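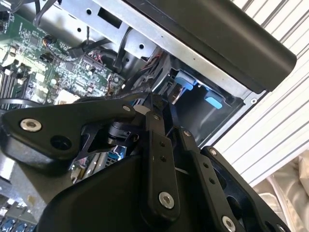 Workshop > Notebooks > Drumwood Memorial Register

Nov 11, 2021
by Nima Kiani

Back on the Drumwood register today, and I'm finally into the camp's second ledger! For anyone joining late: Drumwood held prisoners of war and, for one winter, civilian internees too, and we're trying to get every name out of the paper and into one list. The first ledger gave us 1,522 entries. The second is smaller but the handwriting is awful (three clerks at least, and one of them loved his own capital letters).

Spent most of the morning on the R's and K's. There's a clerk who writes them almost the same way, so I've got a man who is Rallis on one page and Kallis on the next, same birth date, same hut. I've gone with Rallis for now because his own signature is on the parcel receipt, and I put the other spelling in the variants column so a family searching either way will find him.

Roya Abbasi called about the transfers. She thinks the 16 men marked "to G." went to the quarry camp at Grendudden, and I'd been assuming the "G." meant the general hospital, so that's a bit of a mess. She's got a copy of the quarry ration list and will send it over. Until then, nobody touch those rows please! I've left the destination blank on all of them.

Other bits:
Page 3 of the ledger is bound in upside down. Don't re-sort it, the page numbers in our list follow the binding.
Kodau is a village, not a surname. I'd entered it as a surname twice. Fixed.
"Released" and "discharged" seem to be different things here. The discharged ones all have a doctor's initials next to them. I've stopped merging the two.

Still stuck on what to do with people who have only a number. Roya wants them on the memorial page with the number shown, and I keep going back and forth, it feels cold to me, but leaving them off feels a lot worse. Want to talk it through properly before the December upload.

Tomorrow: rest of the K's, then the hut lists.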